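Betreff: Re: [greifer-liste] Backenbelag löst sich, Greifkraft bricht ein (Handgreifer Clestus) 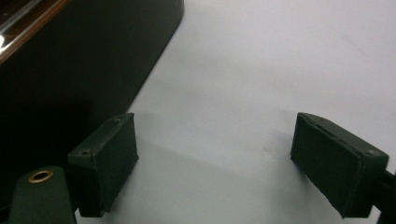 Zotov schrieb:
> Bevor ihr den Belag verdächtigt: Habt ihr den Nullpunkt nach dem
> Backenwechsel neu angelernt? Bei uns gab es dasselbe Fehlerbild, Teil
> rutscht beim Anheben durch, Software meldet »gegriffen«. Ursache war ein
> Offset in der Wegmessung, der Belag war völlig in Ordnung. Ausgefranste
> Kanten haben alle unsere Backen, das sagt über die Haftung erst mal
> nichts. Außerdem fehlt in deiner ersten Mail die Angabe, ob beide Backen
> betroffen sind und ob der Fehler auch ohne Last auftritt.

Nullpunkt ist neu angelernt, zweimal, jeweils mit abgenommenem und wieder montiertem Belag. Der Offset lag beide Male innerhalb der Toleranz. Damit scheidet die Wegmessung für mich aus, zumindest als alleinige Ursache.

Zu den Kanten: Einverstanden, Fasern an den Ecken sind für sich kein Befund. Auffällig ist bei uns der Umschlag, also die Stelle, an der der Bezug um den Block geführt wird. Drückt man dort mit dem Daumen quer zur Backe, wandert der Bezug ein Stück mit und geht langsam zurück. Der Kleber hält in der Fläche, am Umschlag nicht mehr. Betroffen sind beide Backen, die rechte stärker.

Ohne Last tritt der Fehler nicht auf. Auffahren und Zufahren laufen sauber, Endlagen werden erreicht, Motorstrom unauffällig.

Ich habe am Sonntag das Protokoll der letzten Versuchsreihe ausgewertet. Von 2.334 Greifvorgängen sind 1.554 mit dem alten Belag gefahren, der Rest mit dem neuen von Pellegrini. Die Durchrutscher liegen ausnahmslos im zweiten Teil und beginnen nach nearly gleicher Laufzeit auf beiden Exemplaren. Im ersten Teil gibt es keinen einzigen.

Der Ablauf ist jedes Mal gleich: Die Backen schließen, der Bezug verschiebt sich unter Scherlast gegen den Block, das Teil sackt ab. Die Wegmessung sitzt im Antrieb und sieht davon nichts. Die Statusmeldung bleibt auf »gegriffen«, auch wenn das Teil schon auf dem Tisch liegt.

Den letzten Punkt halte ich für das eigentliche Sicherheitsproblem. Die Freigabe für die Querbewegung hängt bei Clestus allein an dieser Meldung. Am Tisch mit leichten Teilen ist das lästig. In der Zelle bei Vumstead wird über Kopfhöhe umgesetzt, dort darf die Freigabe so nicht bleiben. Ich habe die Zelle bis zur Klärung sperren lassen.

Vorläufige Maßnahmen:

- Neuer Belag wird nicht mehr verbaut, vorhandene Backenpaare mit diesem Belag sind auszubauen und zu kennzeichnen.
- Sichtprüfung und Daumenprobe am Umschlag alle 200 Greifvorgänge, auch beim alten Belag.
- Schrauben in den Backen bei jeder Prüfung mit kontrollieren. Lose war bisher keine.
- Freigabe der Querbewegung nur noch nach zusätzlicher Abfrage der Lichtschranke über der Ablage.

Die Abfrage verlängert den Takt um 2 Sekunden. Wer das für zu viel hält, möge bitte einen Vorschlag machen, der ohne die Meldung aus dem Antrieb auskommt.

Offen ist noch, ob der Kleber oder die Vorbehandlung der Blöcke schuld ist. Beim Wechsel wurde mit einem anderen Reiniger entfettet, das steht leider nur handschriftlich im Werkstattbuch, ohne Produktangabe. Ich setze zwei Paare neu auf, eines mit dem früheren Reiniger und eines nur angeschliffen, und fahre beide mit identischer Last bis zum ersten Durchrutscher.

Frage an Zotov: Mit welchem Kleber sind eure Bezüge aufgebracht, und führt ihr sie ebenfalls um die Kante oder endet der Belag auf der Fläche? Falls Letzteres, hätte ich gern die Zeichnung. Eine geklemmte Variante wäre mir ohnehin lieber, dann müsste der Umschlag keine Schubkraft mehr aufnehmen.

Die Rohdaten liegen im Listenarchiv unter »Clestus, Backen«. Die Spalte für den Motorstrom ist in der ersten Datei falsch skaliert, bitte die zweite verwenden.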